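How many demos is enough?

Thursday, March 31, 2022

I keep getting told that the answer to everything is more data. The two-arm box task isn't working well? Collect more. It works at one table and falls apart at the next? Collect more, but at both tables. I've been hearing this since July and I'm starting to want a better reason.

So I spent two days with the group at Skulard that records the demonstrations for our handling project. Colleen Hiebert runs the sessions and was patient with me. Their target is 2,000 episodes. They have 1,190. When I asked where 2,000 came from, she said it was in the plan before she joined, and I believe her, and that bothers me.

The task sounds like nothing. Two arms get hold of a flat white box on a table, one from each side, and move it. A person steers both arms the whole time and the system learns from the recording. I tried it and was terrible. You fix the left finger and the right one wanders off, and by then the box has turned on you.

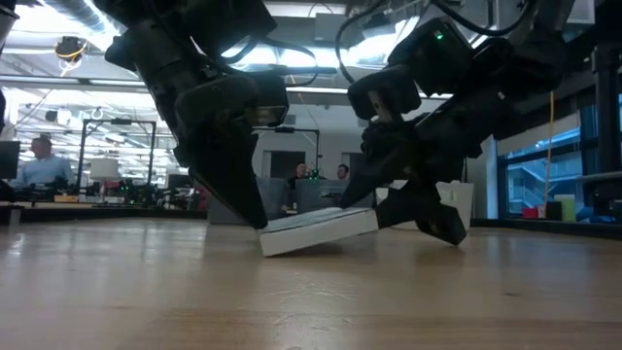
4 min read

With a finger at each end and the box sitting tilted between them, I'd have called that a bad grip and started over. Amirul Khoo, who has done more of these than anyone, says keep it. His view is that a learner fed only clean grips has no idea what to do with an ugly one. Fine. But then I asked how many of the 1,190 have an ugly grip in them, and there's no label for it. Success, fail, operator name, and that's the whole record.

I went through 101 episodes on the second afternoon with a notepad. 12 of them had a real recovery, where the box slipped or twisted and the operator got it back. The rest looked so much alike that I lost my place twice. I don't see what another 810 of those buys us, apart from a rounder number on a slide.

Rohani Sumampouw thinks I'm being unfair, and says the small differences between boring episodes matter more than they look. Could be. I'd like to see it tested: train on half, train on all, run both on the same table, and show me the gap. That's a week of work. Collecting the rest will take a lot longer than a week.

Colleen has agreed to add one extra field for recoveries starting Monday. I asked for three.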